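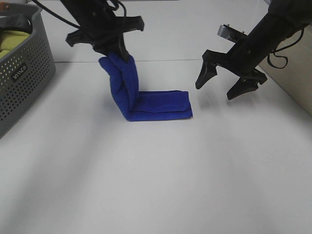 September 19, 2019

Budget day. I promised myself I'd get the shopping list for the towel bench sorted before lunch and it's now gone four, so I'm writing down where I got to while I still remember which quote was which.

What we need, in the order I'd cry if we didn't get it: new fingers for both arms, a proper cable setup, a spare wrist bracket, and then (dream on) a third arm as a standby.

Fingers first. The tapered ones are fine for pinching an edge of terry, and I've got quite fond of them, but we only own the two pairs and I've been putting off ordering more since July. Musteo do a set for 160 a pair and they'll hold that price if we take four pairs. Fragkou are cheaper per pair but want us to buy a mounting plate as well, and once you add the plate and the postage it comes out worse. I did that sum three times because I didn't believe it! Going with Musteo unless somebody shouts.

Question for whoever reads this: do we want all four pairs the same shape? I keep going back and forth. A blunter, wider tip might be kinder on a folded edge where there's more than one layer to get hold of, and it'd be nice to have one odd pair to play with. Musteo will mix an order as long as it's the same mount. I've pencilled in three tapered and one wide.

Cables. We've got loops hanging off both arms and I'd like them tidied before we do anything longer than a short run. Dinuteo sell a sleeve and clip kit, 261 for the two-arm version, and that seems a lot of money for what is basically a sock and some plastic clips. I rang them and asked if we could have just the clips. No. Then I asked if the kit comes with longer leads and the answer was also no, those are separate, and they'd "send something over". Nothing has come over yet. Leaving the 261 in the sheet for now but I'd be happy to be talked into buying sleeving off the roll and doing it ourselves on a slow afternoon.

Spare bracket: Tavow, 709, lead time 12 weeks. Ouch on both counts. I still think we should do it. If one goes in the middle of the winter runs we're down to a single arm for a quarter of the year, and you can't do much of a two-handed fold with one hand. I asked whether they'd do a loan part while we wait and they were fairly nice about it but wouldn't put it in writing, so I'm counting that as a no.

Third arm: not even putting a figure in. Parking it for next year's round, with a note to ask Tavow about ex-demo units (they mentioned it, I didn't!).

Small stuff, off the consumables line:
more towels, same royal blue, it shows up beautifully on the white top
a few in other colours so we aren't tuning everything for one cloth
another basket with the holes in the sides
felt pads for under the table feet
labels, we are out of labels again

On towels, can we please buy them all from one batch this time. The thickness matters far more than I expected when I wrote the first budget, and I'd rather spend a bit extra than have two piles that don't fold to the same width.

Still to do: chase Dinuteo about the leads, get the Musteo quote in writing with the mixed tips on it, find out if the bracket can go on this year's money if it's ordered now and turns up after the cut-off. I have a feeling the answer to that depends on who you ask, so I'll ask twice.

Sheet is saved in the shared folder, second tab. Ignore the first tab, it's the old one.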